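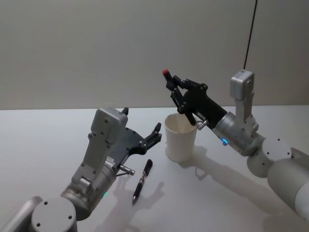

The Trason Street branch of the Drundau Public Library has reopened its writing room, the small first-floor space where residents can sit down and fill out a form, answer a letter or address an envelope without having to ask for anything at the desk. The room was closed for most of June while the walls were painted and the old tables were replaced. The supplies are as simple as before. A white paper cup and a black pen with thin silver bands on a white tabletop give a fair idea of what visitors will find, and the walls behind the tables are now a plain pale gray.

The room opened to the public again on Jul 2, 2018, with the same hours as the rest of the building. There is no sign-in sheet and no library card is needed.

Branch manager Hortensia Echeverri said the closing had been put off twice, first for a plumbing repair downstairs and then because the new tables were delivered with the wrong legs.

"People kept coming up to the door and reading the notice," she said. "We put a table out by the magazines in the meantime, but it's not a good spot. You're filling out a medical form and somebody is reaching over you for the gardening section."

The branch recorded 3,618 visits to the room last year, based on the counter mounted over the door. Echeverri said the real number of people is lower, as many of them come back the same week with another page to finish. Rent assistance paperwork, school enrollment packets and passport applications bring in the most visitors. Others write personal letters, and a few come in to do their checks at the end of the month.

The building went up as a savings bank, and the writing room was once the place where customers filled out deposit slips. The library kept the room when it took over, along with a tall standing counter that ran along the window. That counter was taken out during the June work. Its top had split near one end and older visitors had complained about the height. A piece of it has been kept in the basement and may be used as a shelf in the local history section.

The new tables came from Irkier, a furniture shop on the north side of town, and were paid for out of the branch's regular repair budget. They are white, with a smooth top that can be wiped down. Echeverri said that was the main request from staff. The old ones were oak and had been written into over the years by people pressing hard on thin paper, and anyone signing a single sheet ended up with the grain in their signature.

Raquel Cordeiro, who works the information desk most mornings, said the smooth surface makes a difference with carbonless forms. Those need some pressure to go through to the bottom copy, and on the old tables the bottom copy often came out with gaps.

"The county sends it back if the last page can't be read," Cordeiro said. "Then the person has to do the whole thing again. I've had people in here for the third time with the same form."

Pens have been a smaller matter, but one that drew comments on the cards left in the suggestion box. The bank-style pens on bead chains were removed along with the counter. Several visitors had written that the chains were too short for left-handed users, and one asked for a pen "that reaches the bottom of the page." The branch has bought 200 loose pens to replace them, all with black ink, which most county offices ask for. Blue ink is available at the information desk for documents that call for it.

Echeverri expects a good number of the pens to leave the building in pockets and purses. She said the box cost less than having the chains repaired.

The paper cups are a holdover from the magazine table, where staff put them out to keep pens from rolling off. The branch had looked at ceramic holders and a molded desk tray made by Maeng, and may still order the tray for the fall. Cordeiro said the cups have done well enough, although they need to be set back from the edge — an empty one is easily knocked over by a coat sleeve. Staff pick up the pens and put them back at closing time.

Not every visitor was pleased with the changes. Segundo Cáceres, a retired surveyor who writes to his sister in Peru from the room, said he would have liked to see the standing counter stay.

"I don't like to sit and write. I never did," he said. "At that counter you had the window and you had room for your elbows. The new tables are fine, they're clean. I'll get used to them."

Cáceres said he had been writing his letters at the post office during the closing, where the line tended to form behind him.

Giuliana Carhuamaca, who was in on the first day with a stack of enrollment papers for her son, said she preferred the room as it is now. She likes the lighter walls and said the old green paint made the place feel like a waiting room. Her one request was for a stapler. Echeverri said a stapler is kept at the information desk and that one for the room is on order.

The branch will also bring back its form help hours, which were suspended in June. Lizeth Rengifo, a bilingual staff member from the county clerk's office, will be in the room from 2 to 4 p.m. on the first weekday of each month to go over forms in English and Spanish. She can explain what a question is asking and point out missing pages, but she can't fill out a form on anyone's behalf or give legal advice. No appointment is needed. Visitors are asked to bring the complete form, including the instruction pages, and any letter that came with it.

Rengifo said many of the problems she sees are with dates. Some forms want the month first and others want it spelled out, and a mix of the two can hold up an application.

Envelopes are available at the information desk at no charge, with a limit of two per visitor. Stamps are not sold at the library. The nearest mailbox is across Trason Street, next to the bus shelter, and the last pickup time is posted on its front.

Food is not allowed in the writing room. Drinks with a lid are permitted in the rest of the building, but visitors are asked to leave them on the shelf by the door before sitting down with their papers.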